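Convocatória para participantes: estudo sobre armazenamento doméstico de têxteis e humidade interior
20 de maio de 2023
Por Inês Abreu

O gabinete Starneo procura agregados familiares para um estudo sobre as condições em que a roupa é guardada entre estações. O trabalho de campo decorre em habitações ocupadas, sem alteração dos hábitos dos residentes, e termina em agosto. A coordenação técnica cabe a Khôi Lại; o tratamento dos dados, a Nhàn Dương.

Objeto do estudo

Pretende-se registar a temperatura e a humidade relativa em três tipos de local: roupeiro encostado a parede exterior, gavetão sob a cama e caixa de plástico. Os dois primeiros estão razoavelmente documentados. Sobre o terceiro há poucos registos contínuos, apesar de ser uma solução corrente em casas com pouca arrumação fixa. As caixas serão usadas pelos participantes como habitualmente, com ou sem tampa, e com as peças que entenderem. 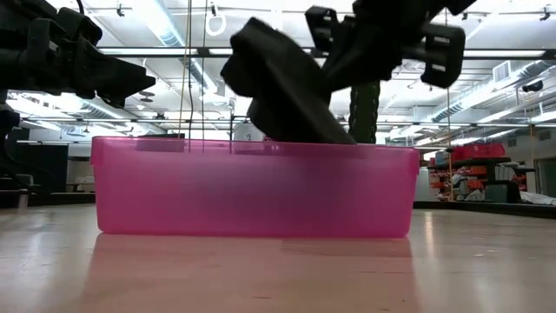
Santino Sosa pergunta se quem guarda apenas roupa de cama pode candidatar-se, pois na casa dele a roupa de vestir fica toda em cabides e só as mantas e os lençóis vão para caixas. Pode. O estudo abrange qualquer têxtil de uso doméstico, com exceção de tapetes e cortinados, desde que permaneça guardado pelo menos 19 dias seguidos durante o período de medição.

Condições de participação

São admitidas 100 habitações. Os candidatos devem:
- ser maiores de idade e residir na habitação a tempo inteiro;
- dispor de, pelo menos, dois locais de armazenamento dos tipos indicados;
- não ter obras previstas até ao final de agosto;
- autorizar duas visitas, uma para instalação dos registadores e outra para recolha.

A existência de desumidificador não é motivo de exclusão, mas deve ser declarada na ficha de candidatura, com indicação do modelo e do horário de funcionamento. O mesmo se aplica a saquetas absorventes colocadas junto da roupa. Habitações com infiltrações ativas serão encaminhadas para uma lista separada e só serão contactadas se o número de vagas o permitir.

Procedimento

Cada habitação recebe registadores Onishi, colocados um por local de armazenamento e um na divisão correspondente. Os aparelhos funcionam a pilhas e não captam som nem imagem. A visita de instalação demora cerca de 8 minutos por local. Durante essa visita é preenchida uma planta sumária com a orientação das paredes, o tipo de caixilharia e a distância dos locais à janela mais próxima.

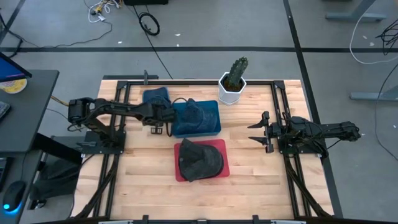
O participante mantém um diário simples, em papel ou em folha de cálculo, no qual anota as datas em que abriu cada local, as peças retiradas ou acrescentadas e o modo de secagem da roupa antes de ser guardada. Não se pedem fotografias. As entradas podem ser feitas por qualquer membro do agregado, desde que rubricadas.

Compensação e dados

A compensação é de 190 euros por habitação, paga por transferência após a devolução dos registadores e do diário. Em caso de desistência antes da segunda visita não há lugar a pagamento. As moradas são conservadas em ficheiro próprio, separado das medições, e eliminadas após o encerramento administrativo do estudo.

Candidaturas

A ficha está disponível na receção do edifício Totov e deve ser entregue no mesmo local, em envelope fechado, com a menção «Têxteis». Os candidatos selecionados são contactados por telefone. As dúvidas sobre elegibilidade devem ser dirigidas a Tài Hầu, também na receção do edifício.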